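Setting the Individual Place: Speaker Notes
Table Service Module, Session 2 - Presenter: Sayaka Ishida

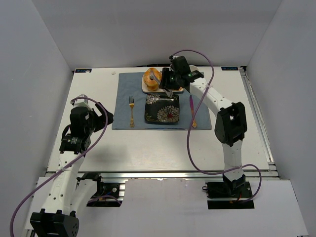
Good morning, and thank you for joining the second session of the table service module. Today's subject is the individual cover, meaning everything laid for one guest before the first course arrives. The Wuko dining rooms lay 106 covers at a full Monday luncheon, and each is expected to match the next. The starting point is the mat, which fixes the limits of the place. On the blue-gray mat shown, the fork lies to the left with its tines toward the back, the knife lies to the right, and the black floral plate sits between them. The bread is on a separate white plate directly behind. Please note that the knife is slightly slanted. Trainees should be asked what they would correct, and the knife is the answer to wait for.

(Pause for responses. Allow two minutes.)

Order of work. Our house standard, prepared by Mehrangiz Zarei and adopted in September, is to lay the mat first, then the plate, then the flatware. The mat is smoothed by hand from the center outward. Creases that remain after smoothing are a matter for the linen room and should be reported on the shift sheet. Staff are not to press linen at the table.

Flatware. Handles are aligned with the lower edge of the plate unless the pattern is unusually long. Decorative handles require more care than plain ones. Openwork holds polish residue, and a gold finish shows fingerprints under dining room lighting. Pieces are carried on a lined tray and handled at the narrowest part of the stem. The Bollberg site holds 718 pieces of decorative flatware, and all of them are washed by hand.

Patterned plates. A printed plate has a right way up. The supervisor decides which part of the design faces the guest, and every plate in the room follows that decision. Glossy dark plates are wiped with a dry cloth immediately before service - dust is far more noticeable on black than on white.

Bread plate. Placement varies among our sites. Oddsson places it at the upper left, above the fork. Filtosero permits it behind the main plate where tables are narrow. Either position is acceptable, provided that one is used throughout the room.

(Distribute the practice sheets. Groups of three.)

Practical exercise. Each group will lay 27 covers in the training room, then exchange tables and inspect one another's work. Corrections are to be written down before anything is moved.

Questions will be taken after the exercise. The written standard is available from the training office on request.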